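Lomlow Compact Postal Scale: review after six months
By Khadija El Fassi
Jul 18, 2021

I sell secondhand electronics and small household things from home, and most of what I send out fits in a padded mailer. Until January I weighed everything on an old kitchen scale with a bowl on top. I replaced it with the Lomlow Compact, the plain one without the label printer.

The scale comes with a power adapter, a short cable and a folded sheet of instructions. It also takes batteries, which are not included. The platform lifts off for cleaning. The display is on a separate piece joined by a coiled cord, so you can pull it forward when a large parcel hangs over the front. This was the main reason I bought it. With the kitchen scale I had to crouch down and look under the box to read the number.

Setup took a few minutes. You level the feet, switch it on and wait for zero. The default unit is pounds and ounces. To change to grams you hold the left button until the unit blinks, then press it again. The sheet has the buttons the wrong way around, at least in my copy.

I checked it with a 500 gram calibration weight. Out of the box it read 497. I ran the calibration routine from the sheet and after that it read 500 in the middle of the platform and stayed there. Near the back left corner the same weight read 492, and it still does. My old scale did not have this problem, but it had a much smaller top. If your parcels sit close to a price break, put them in the center and leave some room.
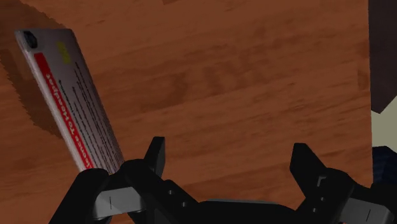
The platform has a raised lip along the back and nothing on the other sides. For padded mailers this works well, as you can push them up against the lip and they stay put. Boxed items are mixed. A flat retail box like the silver headphones one, with the red stripe down its long edge, is no trouble lying down, but stood on its short end it tips over easily and you end up holding it, which spoils the reading. Weigh that sort of thing flat. Long tubes need the cradle, sold separately.

The hold button keeps the last reading on the display after you take the parcel off. I use it all the time. It clears after a short wait, and I would have liked a setting to make that longer. There is a beep with every button press and I have not found a way to turn it off.

Auto shutoff is my main complaint. On batteries the scale turns itself off while I am still taping the next box, and it loses the tare when it does. On the adapter it stays on. I have used the adapter ever since and the batteries are in a drawer.

Doaa Zerouali, who shares my packing table, has the Radwan scale. Hers settles faster and the numbers are larger, but the display is fixed to the base. We both tried the other one for a week and went back to our own.

The rubber feet have left faint marks on a painted shelf. The coiled cord has held up so far. I wipe the platform with a damp cloth and have recalibrated 2 times since I got it.

Good: detachable display, hold button, easy to clean
Bad: corner reading, beep, shutoff on batteries
Would I buy it again: yes, for use with the adapter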